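From: Zuccaro list member
To: demo-collection
Date: Aug 6, 2024
Subject: Re: [demo-collection] Box packing set, left/right timing and rejects

On the April set, an earlier message said:

> We replayed 200 of the box packing episodes on the Kokunis arm pair.
> 58 were rejected by the checker, nearly all for the same fault: the
> left and right streams drift apart by the end of the episode. Is this
> the clock, or is it how people are handling the grippers? Also, should
> we keep episodes where only one hand does any work?

It's the clock, mostly. Stiltell logs each gripper against its own start time and only lines them up once, at the first closing of both jaws. If the operator closes one hand late, the offset is wrong for the whole episode. Cerport has a patch that resyncs every 30 seconds. I have run it on our own recordings and the drift is gone, but it won't rescue files that were saved without the raw timestamps.
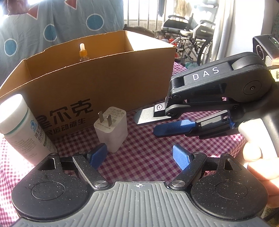 Handling does matter for the other rejects. The checker wants both jaws open at the start, and it wants each hand's target to be clear from that hand's own view. A power adapter standing with its prongs up is a poor first pick for that reason: the pads can close on the body from several angles, and operators pick a different one each time. Choose one approach and write it into the task sheet. The same goes for a bottle standing close to the front of the box, where the box wall limits how far the fingers can tilt. If you want variety, vary the object positions and leave the grasp alone.

On one-handed episodes, keep them, but label them. The trainer treats an idle hand as a demonstration of holding still, and with too many of those the second arm never learns to join in. We cap them at 4 per operator per session.

Could you send me the raw logs for the 58? I'd like to see which of them still have timestamps before anyone re-records. The checker colour codes are in the readme if you need to sort them first.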